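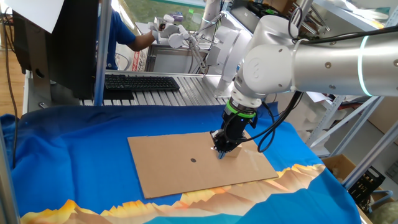 Ob man mit den verpatzten nicht langsam aufhören könne, wollte die Stimme vom Fenster wissen, denn ein Lernverfahren brauche doch gute Beispiele und keine, bei denen der Klotz danebengehe.

Ich ließ mir mit der Antwort Zeit, wie ich mir in jenem September mit allem Zeit ließ. Auf dem Zettel neben meiner Teetasse stand 114, so viele Durchgänge hatten wir seit dem Frühstück aufgezeichnet, und 27 davon trugen ein kleines Kreuz, das Stikari, unser gutmütiges, etwas begriffsstutziges Programm, später als »misslungen« lesen würde. Das blaue Tuch mit den Bergen hatte ich von zu Hause mitgebracht, und wenn der Nachmittag lang wurde, wanderte ich in Gedanken über die orangefarbenen Gipfel, während drüben wieder eine Hand den weißen Griff führte und der große Arm sich über die Pappe beugte, so behutsam wie meine Großmutter über ihren Kuchenteig.

Die Kreuze bleiben drin, sagte ich schließlich, Multard will sie haben. Multard, das war die Firma, die uns bezahlte, und in Toledo saßen Leute, die jede Aufnahme noch einmal durchsahen, nachdem Driline sie über Nacht hinübergeschickt hatte. Nearly gab es dort auch, so hieß bei ihnen die Spalte für alles, was fast geklappt hatte, und in die trug ich am liebsten ein.

Vom Fenster kam ein Brummen, dann die Frage, wie viele es denn insgesamt werden sollten.

»Fast 3447«, sagte ich, »die ersten drei zählen sie nicht mit.«

Wir lachten beide ein bisschen, und ich schob den Stuhl zurecht und rief den nächsten Durchgang auf.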